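Arms, week nine

Catríona Cronin came round in December to help me rewire the right shoulder, and that job is finally off the list. The old loom ran on the outside of the joint and caught every time the elbow folded. We moved it inboard, left more slack than looked sensible, and ran it through 1000 cycles overnight with no faults in the log.

The hands are still the slow part. Each finger has its own tendon and they stretch at different rates, so I retension them before every session. I've gone over to the braided line from Arilon, 134 mm per finger, and it holds better than the fishing line did. The Mkhize board in the wrist runs cooler now too, after I dropped the current limit by 30 per cent. It did mean retuning the grip from scratch.

Plates are what I've been working on in the kitchen this month. A plate is awkward for a hand like this - the rim is thin, and if the thumb closes early the whole thing tips away from the palm.
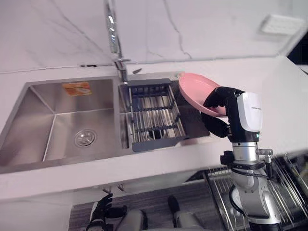 I've changed the order so the upper fingers settle over the rim first and the thumb comes in underneath. The left hand stays open and low until I've sorted its encoder, which drops out for 2 seconds at a time when the bus is busy.

Next job is the wrist cover screws. They're too short, and the spares I ordered are the wrong thread.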